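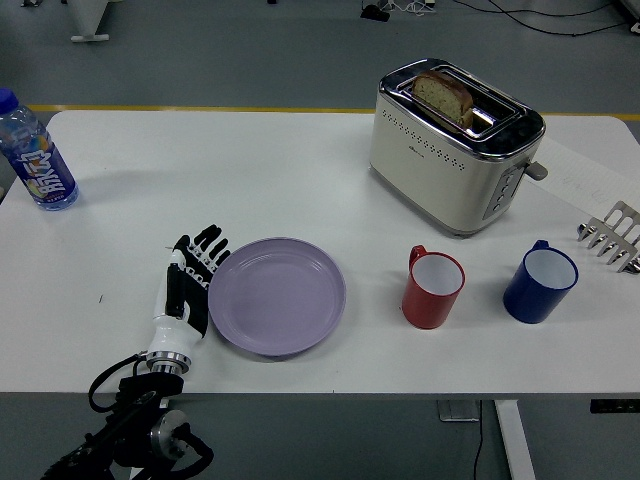

Category: Student projects / Environment and society

Shared kitchens and the things people stop using: a project report

Our project looked at what happens to small kitchen goods in shared student housing between one set of tenants and the next. The question came from the Larura residence, where the two of us who wrote this lived last year, and where a cupboard on the ground floor was so full by July that the door no longer closed. Most of what people leave behind is ordinary and in working order. A cream-and-chrome toaster, a couple of mugs and a lavender plate, the sort of things on the white table in the photograph, would be typical of one shelf in that cupboard. We wanted to know why such things are left, who takes them, and whether a simple lending shelf would change what gets thrown away.

Background

Students in our town mostly rent for nine or ten months and then move out within the same fortnight. The housing office gives each tenant a checklist, and the checklist says that rooms and kitchens must be cleared. It doesn't say where the cleared things should go. The nearest recycling point that takes electrical goods is at Krajewska, a bus ride and a walk from the residence, and it shuts at 4 p.m. The charity shop we asked takes crockery but not anything with a plug. So the usual route for a toaster is the bin room.

There is a good deal of writing about student waste, but most of what we found was about food and packaging. We found very little about durable goods, and nothing about buildings as small as ours. Our supervisor, Nelu Tudose, suggested that we treat the project as a case study and not try to say anything about students in general. We have kept to that.

What we did

We worked in two buildings, Larura and Sitik. Larura has shared kitchens on every floor, and each kitchen serves 12 rooms. Sitik is older and has one large kitchen in the basement. We did three things.

First, we kept a log of items left in the common cupboards over 5 weeks, writing down the type of item and whether it worked. We tested plugged items with the porter present, as the housing office asked. Second, we interviewed 9 residents, five from Larura and four from Sitik. The interviews were short and held in the kitchens, usually in the early evening. Third, we set up a lending shelf in each building with a notebook tied to it. Anyone could take an item, write down the date and their room number, and bring it back when they had finished.

The shelves and the notebook system were paid for from the faculty small projects fund. We had 800 lei to spend and used most of it on shelving brackets, labels and an extension lead that passed inspection. The brackets came from Vovach, a hardware shop near the station. The first set was too short for the depth of the board and had to be exchanged, and we lost a week that way.

What people told us

The most common answer to why things were left was that the owner was travelling home by train or plane and couldn't carry them. The second was that the item had been in the kitchen already when they arrived. This second group interested us more. Several kettles and pans seemed to have no owner anyone could name, and residents were unwilling to throw them out for the same reason. One person in Sitik said she had washed the same frying pan for a year and never cooked in it.

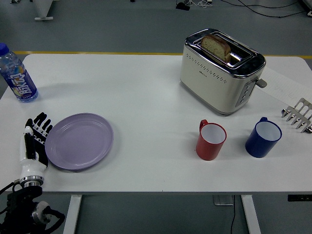

Ownership was also the main difficulty with the lending shelf. In the first fortnight people borrowed things but did not write in the notebook, or wrote only a first name. Some items then moved to private rooms and stayed there. We had assumed that electrical goods would go first, but small things were harder to keep track of. Mugs were the worst. Two mugs on a table beside a toaster and a metal rack, as in the photograph, tell you nothing about whose they are, and a borrowed mug is put back wherever there is space. After the second week we put coloured tape on the underside of everything that belonged to the shelf, green for Larura and orange for Sitik. The Sitik residents complained that the tape came off in hot water. It did, and we replaced it with enamel paint.

Results

The shelf was used more in Larura than in Sitik. We think this is partly position. The Larura shelf was beside the kitchen door on the first floor, and people passed it several times a day. The Sitik shelf was behind the basement stairs, the only place the fire rules allowed.

Baking trays, toasters and the one blender were borrowed most. Nobody borrowed the egg slicer. Residents who had interviewed with us were more likely to use the notebook, so our presence probably affected the result. At the end of the trial fewer working items went to the bin room than we had expected from the cupboard logs, but we have only one year to look at and can't call this a trend.

Limits of the project

The sample is small and both buildings belong to the same housing office. We did not weigh anything, and we didn't follow items after they left the buildings. Interviews were in two languages and one of us translated, so some detail was lost.

What we would suggest

The housing office should name a place for unwanted goods on the moving-out checklist. A shelf needs to be somewhere people already walk. Marking should be done before the shelf opens, with paint. A van to Krajewska in the last week of term would deal with the broken items, and the driver would need to get there before four.

The notebooks from both shelves have been left with the department office.

Contact the student projects desk | © Faculty student projects archive | Back to top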